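The Skotley Cure

The water at Skotley had been curing people for as long as anyone had been charging for it. My aunt swore by it. She had sworn by several things in her time, including a copper bracelet and a man who sold conservatories, so I packed a flask of my own tea and drove her there on a Tuesday in August with low hopes.

It was 69 miles. She talked for most of them.

"You'll see," she said. "Your trouble is you've never had anything wrong with you that mattered."

I had a bad knee, and said so.

"Then bring your knee."

The spring came out of a wall behind the old chapel. There was a car park, a tea room and a ticket hut, and the woman in the hut asked whether we wanted the Ciser or the Magsi. My aunt said the Magsi, in the voice of someone ordering for the table. I asked what the difference was.

"The Ciser's for the upper body," said the woman. "Magsi's from the waist down."

"And they come from different springs?"

"Different taps."

I looked at my aunt. She was getting her purse out.

We queued. Ahead of us a man was telling his wife that the Romans had known about it. There was a board by the path that said the same, though it didn't say which Romans or how anybody knew. It also said that 1,353 cures had been written down in the chapel book. I wondered who had been in charge of that book, and whether there was another one for the people who went home the same. I supposed there wasn't. You'd need a bigger building.

The tap was an ordinary brass tap. A boy of about 30, if you can call that a boy, filled a paper cone for each of us and told us to drink it facing the hill. I faced the hill. It tasted of pennies.

"Well?" said my aunt.

"It tastes of pennies."

"That's the iron."

"You can get iron in a tablet."

"Not this iron," she said, and had a second cone, and then put both hands flat on the wall where the water came through and shut her eyes. She had taken her gloves off to do it. I hadn't seen her hands without gloves out of doors since the spring before, when they first began to swell. I went and read the board again.

In the tea room she was very cheerful. She ate a whole scone and buttered it herself, which she made sure I noticed, holding the knife up a bit. I said people often felt better after a scone. I said a day out would do it too, and fresh air, and getting away from the flat, and that if you took a hundred people with bad hands and drove them to any hill you liked, a good few would come back saying how much looser they felt.

"Then why don't they?" she said.

"Why don't they what?"

"Drive them to a hill. If it works."

I said that wasn't the point I was making.

"No," she said. "It never is."

On the way out she bought a bottle to take home. It was called Clasetti, which was not a place anywhere near Skotley, and it was pink. I read the label twice in the car. It said it was prepared according to the tradition of the spring, and I asked her what she thought that meant, and she said it meant it was nine pounds and none of my business.

She slept from the roundabout onwards with the bottle between her feet. At the lights I tried my knee, bending it and straightening it under the wheel. I wasn't expecting anything. It had always been worse in the cold, and it was August, and I'd been sitting down for most of the day - there were any number of reasons it might have eased off.

I didn't mention it. She'd have had me in that chapel book by the weekend.

She kept the Clasetti on the kitchen windowsill, where the sun got at it, and by the end of the month it had gone the colour of weak squash. She used it every morning all the same. I asked how her hands were and she said much better, thank you, and passed me the jar of beetroot to open.
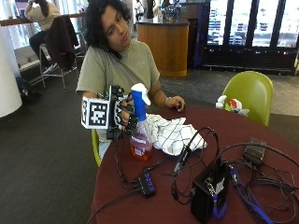
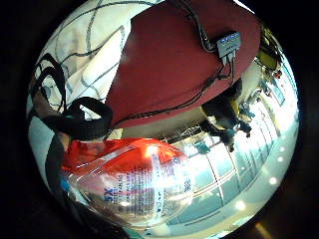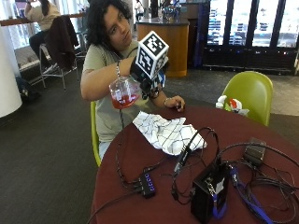
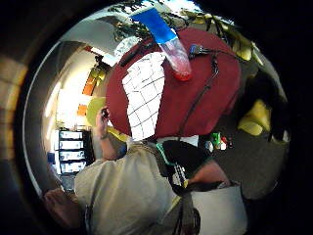 Coloured liquid in a spray bottle (first picture) and red liquid in a flask (third).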